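Clipsieve: a tool for checking and cutting handheld gripper demonstrations

Final project report, Robot Software Lab course
25/10/2026

Background

Our group got interested in this problem in May, when we tried to train a small pick-and-place policy on recordings that an earlier group had left on the lab server. The policy was terrible! We spent two weeks blaming the network, the learning rate and each other's code before one of us sat down and watched the recordings from start to finish. A lot of them had no action in them for long stretches, some had a tracking jump in the middle, and a few had two tasks run together with no label change between them.

So we dropped the policy and built the thing we had wanted all along, a program that reads a folder of gripper demonstrations, finds the bad parts, cuts the good parts into clips and writes a report that a person can read in a few minutes. We named it Clipsieve. It sits between Adelero, the recording software the lab uses, and Plornex, the training code.

What goes in

Each Adelero session is a folder with a fisheye video, a pose track for the tool and a finger opening value for every video frame. The pose comes from visual tracking, so it is only as good as what the camera can see. We were given 861 sessions to work with. Some are a few seconds long and some are several minutes.

How it works

The first stage checks the timestamps. This was supposed to be a one-day job and took most of a month. Video and pose are written by separate threads, and in the older sessions the two clocks drift apart. We line them up by comparing camera motion estimated from the video with the motion in the pose track, then sliding one against the other until they match best. Seeing the two curves snap together on a plot for the first time was probably our favorite moment of the project.

The second stage looks for tracking jumps. If the tool seems to move faster than a hand could move it, the frames on both sides are marked. We started with a fixed speed limit, but quick wrist turns kept setting it off, so rotation and translation now have separate limits.

The third stage does the cutting. It uses the finger opening and the tool speed together. A grasp starts when the fingers close and the speed drops, and it ends when they open again. We pad each clip by 300 milliseconds on both sides so the approach isn't chopped off (our first version did exactly that, and the clips all began with the object already held).

Results

We labeled 67 sessions by hand and kept them away from the tuning. On those, the cutter found nearly all of the grasps. Most of its mistakes were double cuts, where a person loosened the fingers for a moment and squeezed again. Running on everything, it produced a little over 4000 clips, which we loaded into Plornex without a single format error. We were very happy about that one.

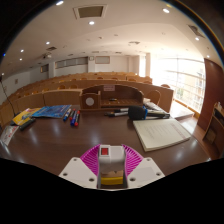

Desktops cluttered with small items gave the cutter the most trouble. Thin things like pens and markers need only a small change in finger opening, and when several lie side by side people tend to nudge one free before they pick it up. The nudge looks a lot like a short grasp in the signals. We added a minimum hold time, which helped, but it also throws away some real grasps that were just quick. A better fix would be to look at the video itself around each candidate cut.

Glossy surfaces and big bright windows were the other weak spot. The tracker can latch onto a reflection that slides along as the camera moves, and the pose bends slowly without any jump for our check to catch. Comparing against the image motion from stage one picks up the worst of these. Slow bends still get through.

Left to do

The report page should show a thumbnail for every cut, and right now it only lists times. We also want to try Clipsieve on the Sudness recordings, which use a different finger sensor, and on the two-handed sessions, where the cutter currently treats each tool as if the other one didn't exist. The code, the hand labels and the config we used for the numbers in this report are in the course repository under clipsieve/final.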